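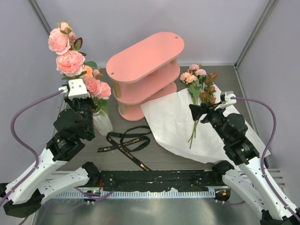 Capítulo 16
Fundeio de veleiros de cruzeiro

16.1 Âmbito do capítulo

O capítulo anterior tratou da atracação a cais e a pontões flutuantes, situações em que as cargas são transmitidas a pontos fixos de resistência conhecida. No fundeio, a embarcação fica retida por um ferro cuja resistência depende do solo submarino, do comprimento de amarra largado e da direção do esforço. Nenhuma destas variáveis é observada diretamente a partir do convés, pelo que a manobra assenta em estimativas e em verificações sucessivas.

Os exemplos numéricos referem-se ao Gukamar, monocasco de quilha fixa com deslocamento de 2428 kg, já utilizado no estudo da estabilidade transversal. O fundeadouro de referência é a enseada de Cillthorpe, aberta a sudoeste, com fundo de areia compacta na metade interior e manchas de vegetação junto à entrada. Os efeitos do gelo e das correntes fluviais ficam fora do âmbito deste volume.

16.2 Terminologia

Designa-se por linha de fundeio o conjunto formado pelo ferro, pela manilha ou destorcedor, pela amarra e pelo ponto de fixação a bordo. A amarra pode ser integralmente de corrente ou mista, com um troço de corrente ligado ao ferro e um troço de cabo até à proa. O filame é o comprimento efetivamente largado, medido entre o ferro e a roda de proa. A relação de filame é o quociente entre esse comprimento e a altura vertical que separa o fundo do ponto de saída da amarra.

Diz-se que o ferro unha quando a pata penetra no solo, e que garra quando se desloca sob carga. O raio de borneio é a distância horizontal entre o ferro e o ponto mais afastado do casco, em regra a popa.

16.3 Forças em presença

A carga na linha resulta sobretudo do vento sobre as obras mortas, o mastro e a palamenta. Para uma dada área exposta, a força aerodinâmica varia com o quadrado da velocidade do vento; quando esta duplica, a carga quadruplica. À componente estacionária somam-se as cargas dinâmicas devidas à ondulação e ao cabeceio, que num casco leve podem exceder a primeira. O deslocamento do Gukamar intervém aqui pela inércia, e não pelo esforço médio.

Ramo de rosas artificiais cor-de-rosa com folhas verdes.

A tração deve chegar ao ferro na horizontal ou muito próxima dela. Com vento fraco, o peso da corrente mantém um troço assente no fundo. À medida que a carga aumenta, a catenária estica, o troço assente diminui e o ângulo na haste cresce. A partir de certo valor, específico de cada forma de ferro, o poder de retenção decresce rapidamente.

16.4 Determinação do filame

A altura vertical a considerar é a soma de três parcelas: a sonda na baixa-mar, a subida da maré prevista para o período de permanência e a altura da roda de proa acima da água. Omitir a terceira parcela é um erro frequente em águas pouco profundas, onde o seu peso relativo é maior.

Considere-se uma sonda de 5 m na baixa-mar, uma subida de maré de 2 m e uma altura de proa de 1 m. A altura total é de 8 m. Para uma relação de filame de cinco para um, o comprimento a largar é de 40 m. Com linha mista adota-se uma relação superior, e a diferença deve ser decidida antes da aproximação, com as marcas da amarra conferidas.

16.5 Natureza do fundo

A areia compacta e a argila oferecem boa retenção à maioria dos ferros atuais. O lodo mole exige patas de grande superfície. A rocha retém por encaixe, de modo imprevisível, e pode impedir a recuperação do ferro. Os prados marinhos devem ser evitados por razões técnicas e ambientais, independentemente do tipo de equipamento.

Neste capítulo comparam-se dois modelos, ambos disponíveis para embarcações desta dimensão: o Pratitz, de pata côncava e haste fixa, e o Stasiv, de patas planas articuladas. O primeiro tende a voltar a unhar após uma rotação do vento. O segundo apresenta boa retenção em areia para a massa que tem, mas pode soltar-se quando a direção da tração se inverte. As curvas de retenção constam da secção 16.8.
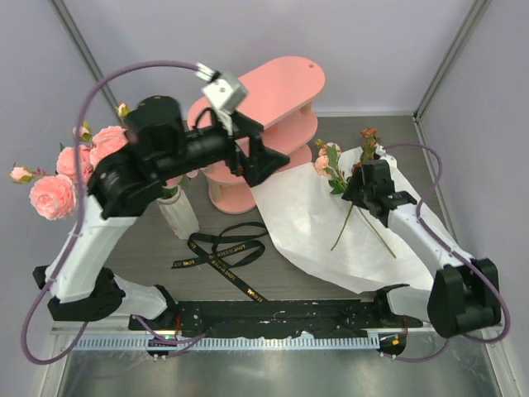 Figura 16.1. Rosas artificiais cor-de-rosa, abertas e em botão.

16.6 Sequência da manobra

A aproximação faz-se contra o vento ou contra a corrente, consoante o que for dominante, a velocidade reduzida. Anulado o seguimento sobre o ponto escolhido, larga-se o ferro até tocar no fundo e só depois se inicia a marcha a ré, largando amarra de forma contínua para que esta não se amontoe sobre o ferro.

Largado o filame calculado, fixa-se a amarra e aumenta-se gradualmente a tração a ré. A verificação faz-se por 2 enfiamentos em terra, em direções aproximadamente perpendiculares.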